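Speaker Notes: The Square Outside Your Window - How Plazas Get Used, and Why Some Don't
Evening talk, Thursday, 7:30. Slides on the laptop, spare copy on the stick. 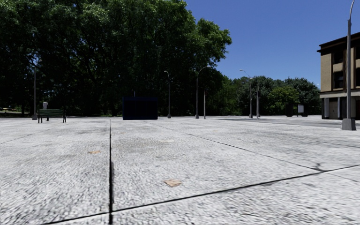
Before you start

Check the clicker. Water on the left side of the lectern, the right side slopes. Ask the back row if they can hear, and wait for an answer this time. House lights halfway down so people can still take notes.

Title slide stays up while people find seats. Don't talk over it.

Opening (slide 2)

Good evening! Thank you for coming out to hear somebody get excited about paving.

Quick show of hands. Who crossed an open square or plaza on the way here tonight? Now keep your hand up if you stopped in it. (Most hands go down. Let that sit for a second.)

I want to spend the next three quarters of an hour on that gap, between a place you walk across and a place you stay in. I've been in love with this question since I was a student with a summer job sweeping a market square. When you sweep a square every morning you learn it very well. You find out where people eat, where they smoke, where they drop their bus tickets, and which corner stays clean all summer long.

That clean corner bothered me. It was a handsome corner! It had the best view of the fountain. It also had a wind coming around the side of the bank that would take your hat off.

Slide 3: Edges

First big idea of the night. People like edges.

Watch a half-full plaza at lunch and you'll see it fill from the outside in. Steps, ledges, low walls, the foot of a statue, the shady side of a kiosk. The middle fills last, if it fills at all, and mostly with kids and pigeons.

Why? I think it's the same reason you pick the booth at the diner. You want something behind your back and something to look at in front.

Ask the room where they sit in a restaurant when they get there first. Take two or three answers, no more. It ran long in Nivberg.

So if you're handed a big plain square and a small budget, spend it on the edge. A ledge at sitting height. A strip of trees with room to get under them. A wall that's deep enough for a person and a sandwich.

Slide 4: Nivberg, the before plan

Tell the Nivberg story properly, it's the heart of the talk.

Nivberg had a square the size of a soccer field in front of the old post office. New surface, new lamps, lovely drainage. The town was proud of it. The bakery on the north side was not, because people hurried past its door with their heads down.

We sat there for a week with clipboards and a thermos. On our busiest day we logged 942 people crossing between breakfast and dinner. Guess how many sat down. (Pause. Let them shout numbers.)

Three. And one of them was tying a shoe.

They always laugh at the shoe. Wait for it.

Slide 5: Nivberg, the chairs

Now the fun part. The town couldn't afford to dig anything up again, so we asked for 100 chairs. Plain folding chairs, no chains, no bolts. You could pick one up and put it anywhere you liked.

Everybody told us they'd be stolen. A few were! One came back in October with a fresh coat of paint, much nicer than we'd left it.

What I loved was watching people move them. Somebody would walk up to a chair, lift it, turn it a few inches and set it down in almost exactly the same spot. Then they'd sit. Those few inches are a way of saying this one's mine for a while. I could watch it all day, and I did.

By the second week the chairs had drifted into a big loose curve along the east side. We hadn't planned that. It followed the afternoon shade, and when we laid the shade drawing over our chair map they matched so well that I made it into a slide.

Slide 6: Shade drawing over chair map

Just show it. Ten seconds of quiet. They'll see it.

Slide 7: Ground

Second big idea - look down.

I know, I know. But the surface of a square tells people how to use it. Big slabs in long straight lines make you walk faster, or at least they make me walk faster. Small stones slow you down, and they're hard going with a stroller, a cane or a suitcase. Smooth, wide and level is kind to everybody on wheels, so please don't come away tonight thinking flat is bad. Flat is wonderful. Flat just needs company.

Joints matter too. Concrete moves, so it needs somewhere to move to. A good mason puts the joints where the slab would like to break. If they're in the wrong places the slab will choose for itself, and then you get the crack that everyone on the repair crew knows by heart.

If the crowd looks technical, go into joint spacing. If not, skip straight to slide 8. (At the library they wanted more on this! At the garden club, much less.)

Slide 8: Mendonça

Mendonça is the other kind of case. A small square, badly lit, uneven, a bit scruffy, and full every night of the week.

I went expecting to find the trick. It had plenty of edge, sure. But mostly it had reasons to be there at different hours. School let out on one side. The bus stopped on another. A cafe opened early and a noodle place closed late. Grandparents in the morning, kids at four, couples after dark, and each group kept the seat warm for the next.

When the city proposed clearing it out to make a clean new plaza, more than 3,000 people signed a petition to leave it alone. For a square you could throw a tennis ball across!

They fixed the lights and the worst of the paving in the end, and kept the rest.

Slide 9: What you can try

Keep this loose and practical. People come for this bit.

Go at three different times of day before you form an opinion. Bring a chair and sit where nobody sits, then work out what's bugging you. It may be wind, or glare, or the feeling that every window is looking at you.

Follow the sun around. Draw it badly on the back of an envelope, it'll still be useful.

Borrow before you buy. Chairs, planters, a couple of umbrellas. Leave them out for a month and see where they end up.

Talk to whoever sweeps it. I'm biased on this one.

Mention the Clurko worksheets. They're free and they're on the table by the door. The sun chart on page two is printed upside down, so turn it around before you fill it in.

Slide 10: Troltar, work in progress

Only if there's time. If it's past 8:10, go right to questions.

Troltar is where we are now. Long and narrow, with a slope we haven't figured out. Water runs one way and people want to go the other. We've tried the chairs and they creep downhill. I don't have an answer yet and I'm having a great time.

Ask for ideas. Write them down, because last time somebody suggested wide shallow steps with the seating built in and I nearly forgot it.

Questions

The usual ones:

Skateboards - I'm for them. Give them an edge of their own and tell them which one.

Dogs - yes, and a water bowl by the tap.

Winter - sun and a windbreak first, then something hot to drink. We've seen people sit out in coats quite happily.

Parking - be patient, be brief, move on to the next hand.

Leave slide 6 up during questions. Pack the worksheets yourself and get the extension cord back from the front row.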